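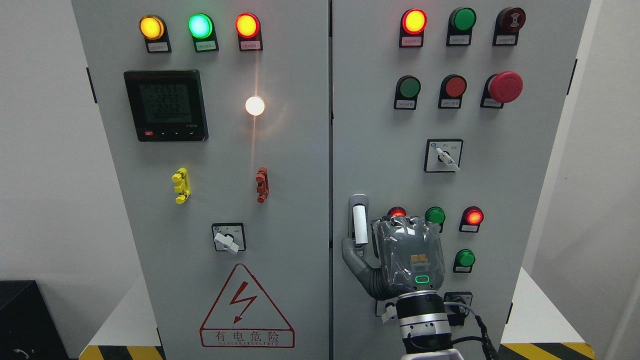

Ticket 585: Photos and candle messages missing from a memorial page

Status: Resolved
Site: Jametmont Memorial Pages
Opened by: Haf Mathias
Handled by: Mounir El Sherbiny
Opened: November 27, 2018

What the family reported

Haf wrote in this morning. She looks after the tribute wall for her grandfather and had spent the evening before adding family pictures to it, including some lovely old ones from his years on the railroad. The upload bar went to the end every time, and then the pictures didn't show on the wall. Two cousins had left candle messages the same evening and those were missing too. The service is this weekend and she wants to give out the page address in the printed program, so we moved this one right up the list.

First look (Mounir)

Good news first – nothing was lost! All of the pictures are sitting in the upload folder, full size, and both candle messages are in the database with their text complete. They were never passed along to the public page. I told Haf right away so she could stop worrying about the scans, some of which came out of an album that has already gone back to her aunt.

What I tried

Cleared the page cache. No change.

Signed in as a test visitor through Zosix and left a short message. It saved and then vanished from view, same as the cousins' messages. Great, I can reproduce it!

Signed in by email instead and left another. That one showed up at once.

So the pictures and the candles have one thing in common: everyone involved had used the Zosix sign-in button. Haf confirmed she did, and so did both cousins.
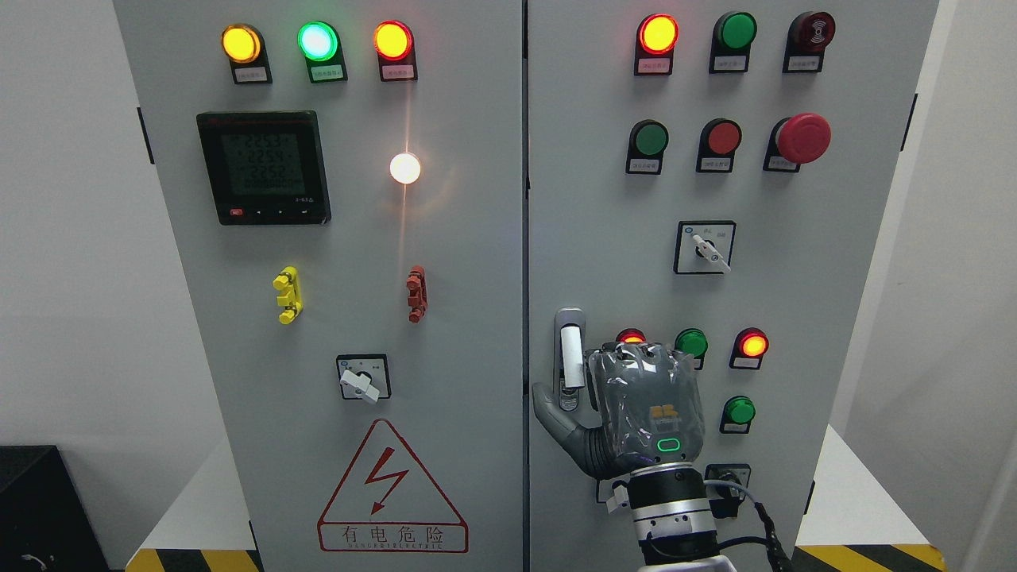 The approval queue was the next place to look. Every post on a memorial page goes through it, and family managers like Haf are supposed to skip the wait. Clokau, the moderation add-on we run, keeps a status for each post, and I had been trusting its summary page, where everything was marked fine. I should know better than to stop at the summary. Think of that pair of gray cabinet doors, with yellow, green and red lamps all lit in one row and the meter underneath with its separate rows of digits: you want to read the rows as well as the lamps. The row-by-row log in Clokau had our answer. Posts from Zosix accounts were arriving with an empty display name, and Clokau puts anything with an empty name on hold with a 3000 code and sends no notice to anybody.

The fix

Zosix accounts now fall back to the name typed on the guest book form. If that is blank too, the visitor gets a polite prompt before the message is sent. I also set Clokau to email the family manager when a post has been held for more than 60 minutes.

I released the held posts by hand, oldest first, so the wall keeps its order. My two test messages are deleted.

Reply from Haf

They're all there! The one of Taid on the footplate came up so big and clear that my mother called me in from the kitchen to see it. Both candles are lit as well. One small thing, the captions on 5 of the photos say "untitled". Can I change those myself?

Reply from Mounir

Yes, and it's easy! Open the photo while signed in, pick Edit caption, type, then Save. Captions don't go through the queue, so they change right away. What a wonderful set of pictures, by the way – I kept stopping to look at the engines.

Still to do

Check the other pages using the Degefa theme for posts held under the same code. Release any that are found and write to those families. Planned for the first week of December.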